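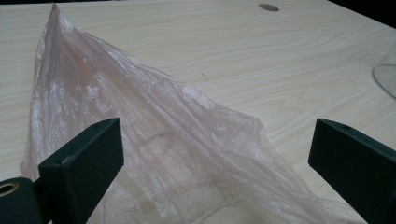
Bag on the desk, jaws open on both sides of it.

August 24, 2021
Bench notes, thin film and bags

Chore for today is the plastic bag: pick it up off the desk, put it in the clear container, take it out again. Kane wanted to skip it and go straight to towels. I said bags first, because the kitchen list we got from Ruawai has bags in it four times and towels once.

Using the handheld grippers for all of it, hands on both, no arm. The point is to find out what the fingers can do when a person is doing the thinking. If I can't do a chore with these jaws, I don't see how a policy trained on my hands is going to.

Bag is the thin pinkish kind. Two of us weighed one on the postal scale and it wouldn't register, so it goes in the log as "light." Carleen has ordered a better scale.

What I noticed picking it up flat:

The jaws are wide and square and the film is nearly nothing. Closing on a flat part mostly slides over it. Closing on a ridge works, so the job becomes finding a ridge. By hand I'd pinch and rub with a fingertip to make one. Can't rub with these. Best I managed was to push the two pads toward each other with the bag between them and let it bunch up. Slow, but it came up more often than it didn't.

The twisted end is the easy place to grab. Anyone would go there. The trouble is that the rest then hangs down long and catches on whatever is next to it.

From the finger camera the bag and the desk top are close in color. The wood grain shows through wherever there's one layer. Tien-fu pulled frames from the January set and had the same complaint: the segmentation finds the bright creases and calls the flat parts desk. He wants a dark mat. I would like to leave the desk as it is, as kitchens don't come with dark mats. Not settled.

Container part 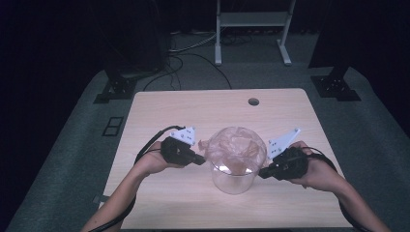

Bag in the container, one gripper to each side.

Two hands are needed more than I expected. With one gripper the container moves when you push the bag down. With the second one bracing the wall it stays put, but then you've only got one gripper for the bag, and film springs back up as soon as you let go. It ended up a bit over the rim on most tries. I counted that as done if it stayed when I backed off. Kane counts it as not done. We should agree on this before anybody adds up the numbers, and write it on the sheet.

Clear walls are a nuisance for depth, as usual. No change from last time.

Cables: keep them running back along the forearm. When I let the right one swing forward it dragged over the rim. My own fault, and taping it would fix it.

Talked with Mechthild over lunch about whether any of this is close to being a product. She has been to see the sorting line at Prirneo and says they have a suction head on film and still keep a person at the end of the belt. Her view is that a home machine that can do cups and boxes and leaves the bags for you would still sell. Mine is that people would be annoyed by it inside a week. The chores I'd hand over are mostly soft things: bags, laundry, the cover on the leftovers. Cups I can do myself.

Delwyn asked for a yes or no for the Onditz report. For this chore I'd write: a person can do it with these fingers, slowly; a machine by itself, no. We have 1476 demos logged across all soft items and Delwyn's plan says 2038 before the next training run. Another 600 or so of the wrong kind won't help. More of the two-handed ones, please.

Finger pads 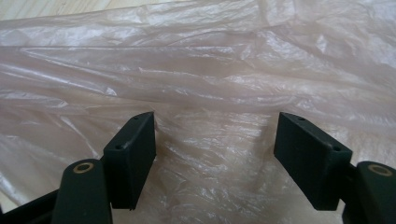 To do

1. Try a strip of something grippy on the inner faces of the pads. Lustis sent sample sheets, they are in the drawer under the printer.
2. Print 2 narrower fingertips, same hole spacing, so they go on without redoing the links. Tien-fu has the file.
3. Check the bushings for play on both grippers and write down which is which.
4. Settle with Kane what "in the container" means.
5. Ask Ruawai if their kitchen bags are this thin or the heavier kind. Should have asked at the start.
6. Towels after that.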